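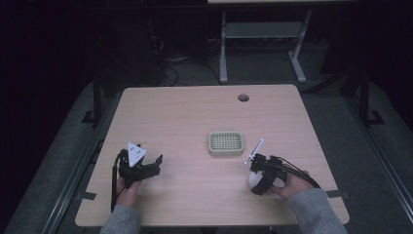
Chapter 4
Recording a Manipulation Task by Hand

The student project followed through this part of the book is a sorting task, carried out over one term by the robotics class at Wulthorpe. The class was asked to produce a set of recorded demonstrations from which a simple grasping policy could later be trained. All recordings were made with a pair of hand-held grippers, one for each hand, so that the operator performs the task directly and no arm is driven. In the task used for this chapter, a white egg-shaped object is picked up in the right gripper, and a small rectangular basket with low walls stands near the middle of the table as the target. Each gripper carries a white marker plate on top, and the position of the plate is taken as the position of the tool throughout the chapter.

4.1 What a demonstration contains

A demonstration is a time-ordered list of samples. Each sample holds the pose of the left gripper, the pose of the right gripper, the opening of each pair of jaws, and a time stamp. The pose has six components, three for position and three for orientation. The class stored its samples in a plain table, one row per sample, using a logging program called Zeketti that had been written by students the year before.

The set contains 153 demonstrations. Before any of them was accepted, the log was checked for missing rows. A gap of more than 10 rows led to rejection of the whole demonstration, and shorter gaps were filled by linear interpolation. The effect of this choice is examined in Section 4.3.

4.2 Frames of reference

Two frames are needed. The table frame is fixed to the work surface, with its origin at the front left corner and its vertical axis pointing up. The tool frame is fixed to the gripper and moves with it. The marker plate does not coincide with the tip of the jaws, so a constant offset must be applied to every sample. The offset is measured once for each gripper, and must be measured again if a plate is removed or bent.

Errors in the offset are easily mistaken for errors by the operator. In the first trial set, named Ullia, the offsets for the left and right grippers had been exchanged. The log showed every grasp closing beside the object. The recordings were usable after the offsets were corrected, and they are analyzed in Exercise 4.6.

4.3 Segmenting the task

For analysis the task is divided into approach, grasp, transfer and release. The boundaries are found from the jaw opening and the height of the tool above the table. The longest demonstration in the set has 2,671 rows, most of them in the approach phase. We begin with the jaw opening, which requires only a threshold.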